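# Stop telling me the rebuild is working

05/06/2021

Every spring I get the same email from my cousin Hamish Kerslake, and every spring it says the Welex front office finally has a plan.
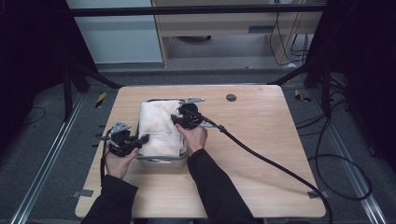

The plan this time is youth. They cut four starters over 27 in February, kept the kids, and handed the offense to Gumaro Palacios, who has thrown 73 passes as a pro. I like Palacios. He gets the ball out fast and he doesn't panic when the pocket goes. But 73 passes is a good month of high school football, and I'm supposed to believe the club has seen enough to build around him?

Hamish says look at the yardage. Fine, I looked. The team put up 3,687 passing yards last season, and most of that came from the guy they just released. Palacios got his late, in games that were already lost, against defenses playing soft so they could go home. I've been fooled by that kind of number before. Anyone who remembers the Carrilho year has too.

What bugs me more is the line. You can't draft a receiver in the first round 3 years in a row and then act surprised when your quarterback gets flattened. Curia rushed four all night in the opener and got home whenever they wanted. Wakex did it with three. The fix, apparently, is "development." I've heard that word from two head coaches now and I still couldn't tell you who the left tackle is.

Lesia Maksymiv, who sits behind me and has had her seats longer than I've been a fan, thinks I'm being a crank. She wants to give them until midseason. Maybe so. She also said that about the last group, and she bought the jersey.

I did renew, for the record. Almost $800 with the parking, up again, for a team whose own brochure uses the phrase "patient supporters." I'd like to see one free agent guard before August. One. If they sign him I'll write something nicer, and Hamish can forward it to whoever he wants.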